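Station check before a collection run: CPU seating task
Widton bench, workstation tower
Filled in by Fanni Deák, comments by Amerley Opoku
March

Pass / Fail / Open. Comments go under the item they belong to. A tick with no comment is fine if there is nothing to say.

1. Power and static

1.1 Tower unplugged at the wall. Pass.
1.2 Ground strap clipped on before anyone reaches into the case. Pass.
1.3 Arm emergency stop pressed and released once, arm drops out of control mode. Pass.
Comment: Tested with the arm parked. I would like to see it tested with a chip in the fingers, because that is when somebody will press it. AO

2. Gripper

2.1 Finger bolts tight. Pass.
2.2 Finger faces clean, no thermal paste. Pass.
2.3 Closing force at the low setting. Open.
Comment: The Mamotix panel says low. The panel said low last time too, and we bent a lid corner. I want a number off a gauge before I sign this. AO
Reply: Gauge is at Lunde. Will ask. FD

3. Case and board

3.1 Side panel off, cables clear of the wrist path. Pass.
3.2 Socket empty, load plate fully open. Pass.
3.3 Retention frame screws checked. Pass.
3.4 Memory slots empty. Pass.
Comment: Fine for access. But every example we have so far was recorded with no memory fitted, and a real repair bench won't look like that. What exactly is the model learning here? AO

4. Wrist view

4.1 Chip and open socket both visible during approach. Pass.
4.2 Lens wiped. Pass.

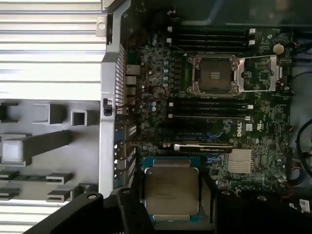

Item 4.1, wrist view with the chip in the fingers, socket still empty.

Comment on 4.1: I accept the pass, with reservations. The lower part of the board behind the chip is in shadow, and the fingers fill the whole bottom of the picture. Truvia's notes say the policy "sees what the operator sees." The operator also has a side monitor and leans over to look. AO
Reply: Side monitor goes off from the next batch. FD

5. Recording

5.1 Disk space for the session. Pass.
5.2 Success label entered by someone other than the operator. Fail.
Comment: We hold 1,370 attempts and 714 are labeled good. Who decided? Mostly the person driving, at the end of a long shift. Relabel before adding more. AO
5.3 Failed attempts kept. Open.
Comment: 7 are missing from the last batch. I was told they were "not useful." Please put them back. AO

6. Release

Run may start: No. 2.3 and 5.2 to be closed first, 5.3 before upload.
Recheck by: FD, with AO present for the force reading.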